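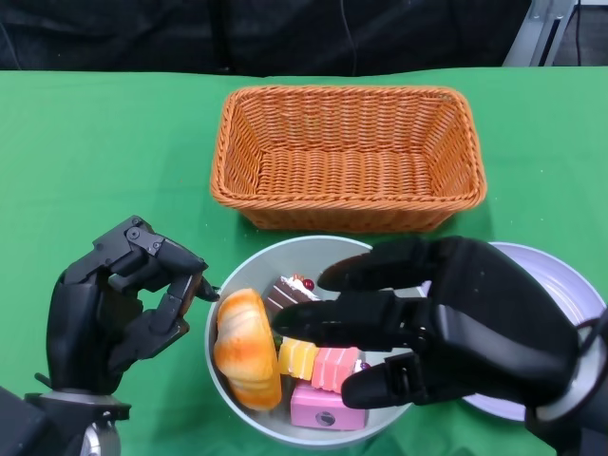

Opening (keep short)

Thank the hosts. Name, Obsa Lemma, parts and stores at Gikska in Skastthorpe. Say up front that the talk is on fasteners and how a workshop keeps track of them. There will be no product pitch. Questions at the end, but anyone who can't hear should shout.

First question to the room: who has thrown away a good machine for want of one screw? Wait for hands. Then: who has a jar of mixed screws at home and has never found the right one in it? Same hands, usually.

The two problems are related. A screw costs almost nothing to buy and a lot to identify, find and fit. Most of the money goes on the second part, and most workshops never write it down.

Where we started

When I took over stores we had 4,000 fastener lines in Weldu, our stock system. Some were duplicates with different spellings. Some were the same screw in two finishes. A fair number were screws we had bought once for one job and kept the rest of the box.

Tell the story of the M5 x 16. It was in the system as M5x16, M5 x 16, 5mm x 16, "short M5" and "Allel cover screw". Five bins, three aisles. One of the bins was always empty and kept getting reordered while the other four were full.

We are now at 1,119 lines. It took from April to the end of the following winter, fitted in between normal work. I did not get extra staff for it and I don't think it needed them.

A short history, for those who want it

Before the 1800s a screw and its nut were often made as a pair. You kept them together. If you mixed up two pairs, you might not get either back on.

Whitworth proposed a standard thread in Britain in 1841. Sellers proposed a different one in the United States in 1864. Both were sensible. They used different thread angles, 55 degrees and 60 degrees, and the two did not fit each other. That caused trouble for a long time, and during the Second World War it meant that parts could not be swapped between allies. The Unified thread was agreed in 1948 by the US, Britain and Canada.

Metric came alongside all this. Anyone who works on older equipment in this country will have all three in the same drawer.

Pause here. If the room is mostly people under 30, explain what a thread gauge is. Pass mine round and ask for it back.

Drives

The thread holds the screw. The drive is what you put the tool in. People mix the two up when ordering, so go slowly.

Slotted: cheap, old, slips out sideways. Still right for electrical terminals and for restoring old furniture.

Phillips: self-centering, quick on a production line. Tends to cam out under load. Looks close enough to Pozidriv that people use the wrong bit and chew the head. Hold up the two bits side by side.

Hex socket: takes more torque in a small head. Needs a key that isn't worn. A rounded key will ruin a good socket, and keys are cheap, so replace them.

Torx: holds the bit well. Good in places where you can only get one hand in.

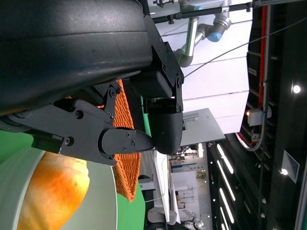 Small hex screws in black plates and brackets on a gripper.

Ask the room which drive they would choose if they could have only one. There is always an argument about this. Let it run for two minutes and no longer.

My own answer is that the choice matters less than sticking to it. When we started buying to a house list, the number of bits and keys each fitter carried went down, and so did the walking. I timed the walking. It was the biggest single saving in the whole project, and I had not planned for it.

What we did, in order

1. Stopped buying. For two weeks nothing new came in unless a job was stuck. It came up twice.

2. Emptied every bin onto a bench and measured what was in it. The label was not trusted. Diameter, pitch, length, head, drive, material, finish, in that order every time.

3. Agreed on one way to write a screw. Ours is thread, length, head, drive, grade, finish. Put it on the wall. Put it inside the lid of the toolbox too.

4. Merged the lines in Weldu. Old names were kept as search terms, so someone typing "Allel cover screw" still lands on the right bin.

5. Got rid of the odd ones. This is the hard part – people get attached. We gave a box of them to the technical school, and the rest went for scrap.

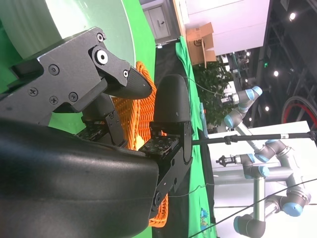

6. Went back after a month and checked. We found errors in 2 percent of bins, nearly all of them on the bottom row where the light is poor. We put up a lamp.

What went wrong

Be open about this section. It is the part people write to me about afterward.

We merged zinc-plated and stainless in one size by mistake. They look alike when new. They do not behave alike outdoors, and a customer's gate hinge showed us that by the spring. We replaced the hinge screws at our own cost and split the line again.

We also threw out left-hand thread screws, thinking they were damaged. They were for a fan. If a screw will not go in and the thread looks clean, try it the other way before it goes in the scrap.

The naming rule was ignored by the evening shift for the first month. I had explained it only to the day shift. That was my fault.

Lengths

Often asked, so cover it before questions. Countersunk screws are measured over the whole length, head included. Most other heads are measured from under the head. Half of the wrong orders I see come down to this.
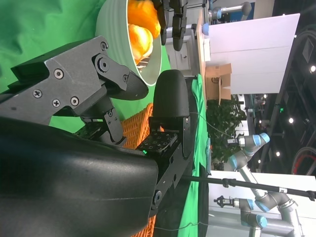

Four round screws holding the dark gray plates of one finger.

If there is time: washers. If there is no time, say only that a spring washer under a hard joint does less than people believe, and that the right torque does more.

Closing

Next meeting is Tue 19 December, same room. Bring one fastener you can't identify and we will work through them on the bench with calipers and gauges. No lock nuts in sealed assemblies, please – last time it took the whole evening to get one apart.

Handout is by the door. It has the naming rule, the measuring order and a blank bin label. Copy it freely.

Get the thread gauge back.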